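Participants wanted: teaching two-armed robots by demonstration

Location: Distness Building, Level 2
Time needed: seven sessions of two hours each
Payment: $428 on completion, paid by bank transfer
Contact: Auður Kjærgaard, study coordinator

We are looking for adults to take part in a study on how people teach robots kitchen tasks. You do not need any background in robotics or programming. The study is run by the Bravuseck manipulation group and led by Birthe Hjaltested.

What the study is about

Robots that use two arms are often trained from recorded demonstrations. A person guides the arms through a task, the movements and camera views are recorded, and a computer model is then trained to carry out the task from those recordings. Most of the demonstrations used in this kind of work come from a handful of trained operators who all do the task much the same way.

In our first round, called Irska, we collected 2,685 demonstrations from four lab members. The trained model did well when objects were set out in positions it had seen before. When we moved the bowl or turned the cutting board, its success rate dropped. We then added 204 demonstrations recorded by people from outside the lab, and the model coped better with the changed layouts. We want to find out if that result holds with a larger group, and how much of it comes from different people choosing different ways of doing the same job.

This second round is called Nepia. The tasks are moving ice between bowls, picking up lemon slices and setting items on a board or tray.

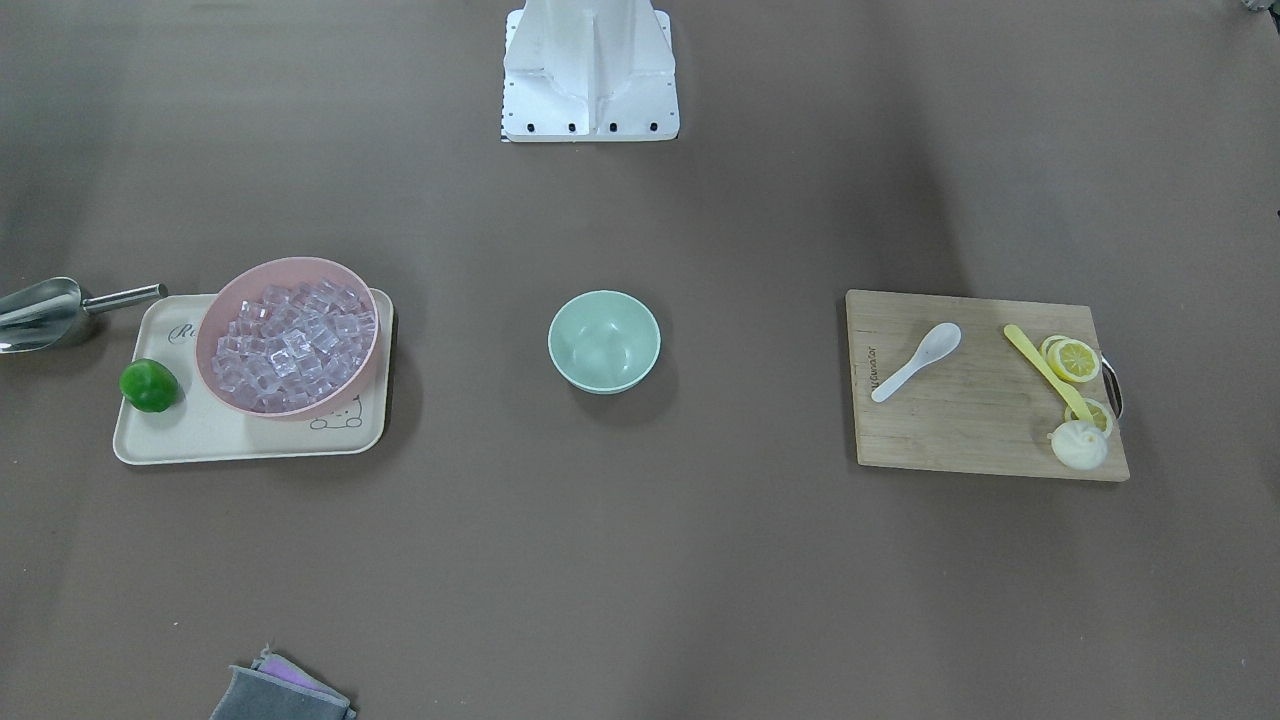
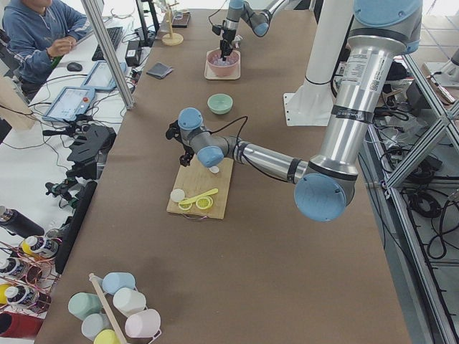 The ice task and the cutting board share one table.

Will I be close to the robot while it is moving?
You will sit at a desk beside the table, outside the reach of the arms. A staff member is in the room for every session and can stop both arms at any time. The arms run at reduced speed for all participant work.

What you will do

The first session is training. Leif Hellström will show you the controls and you will practise until you are comfortable with them. Nothing from that session is used in the results.

In the next five sessions you will record demonstrations. We will tell you what the finished layout should be, but not how to get there. Which arm you use first, where you grip an item and whether you pause to adjust are up to you. Mistakes are kept and labelled, so please don't start over if you drop something.

In the last session you will watch the trained model attempt the tasks and fill out a short questionnaire. There is also a 20-minute interview with Elif Naz Karabulut, who is looking at how people describe their own movements compared with what was recorded.

Who can take part

You must be 18 or older, able to sit at a desk for two hours with breaks, and have normal or corrected vision. We welcome left-handed people, who were missing from the first round. You can't take part if you have worked with robot arms in the past two years. Please tell us about any wrist or shoulder injury before you book.

What we record

We record arm positions, gripper movements and video of the table. Your name is stored separately from the recordings. You may withdraw at any point up to the end of your last session and have your data deleted. If you withdraw early you will be paid for the sessions you have finished.

Session times

Sessions start at 9:30 am or 1:30 pm and run through February. We ask that you leave at least one day between sessions. There is bike parking at the side entrance, but car parking is metered.

How to apply

Ring or email Auður Kjærgaard with your name, your age, your preferred hand and the start time that suits you. She will send you the information sheet and consent form. For technical questions about the method or the earlier results, ask for Efren Tagle.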